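Kirholm Textile Reuse Program
Quarterly progress report to the Renaud Fund
Reporting period ending December

1. Summary

Collection and sorting continued at both sites during the quarter. The Trerkero depot received 3,248 kg of used clothing and household textiles, and the Custov depot reopened after the floor repairs described in the previous report. Work packages 1 and 2 are on schedule. Work package 3 (school distribution) is four weeks behind. No change to the total budget is requested.

2. Collection

Street containers remain the main source of material. Two containers in Custov were moved from the rail station to the market parking lot at the request of the town, and the pickup route was changed accordingly. Contamination with non-textile waste was highest in the weeks following the move and has since declined. New labels listing accepted items were fitted to all containers in Trerkero. Labels for Custov are on order.

3. Sorting and grading

The grading sheet was revised in the second month. Children's clothing is now separated from adult clothing at the first table and graded on fabric wear, closures, elastic and seams. Under the earlier sheet, children's items were graded with adult items of the same fabric, and the size had to be checked again at packing. 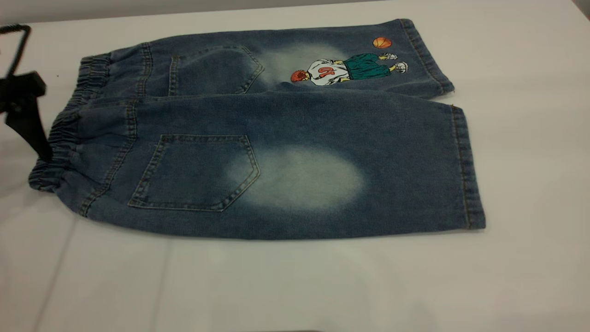 Child-size denim shorts with elastic waistband, back pockets facing up.

Denim is held to the same wear limits as other woven cotton. Fading alone does not lower the grade. Items with failed elastic go to the repair shelf if the fabric is otherwise sound. The repair shelf was cleared twice during the quarter, and 262 garments were returned to the reuse stream. Material below grade C is baled for fiber recovery.

4. Distribution

Clothing parcels were issued to 316 households against a full-year target of 1,000. The rate is expected to rise once school distribution begins. The delay in work package 3 results from late approval of the storage agreement in Custov, which has now been signed. Parcels will be released on Thursday mornings.

5. Expenditure

Spending on transport exceeded the quarterly allocation owing to the longer Custov route. The excess was covered by an underspend on equipment, where purchase of the second baler has been deferred. Staff costs were within budget.

6. Next quarter

Fit container labels in Custov. Begin school distribution. Obtain revised quotes for the baler. Submit the grading sheet to the Fund with the next report.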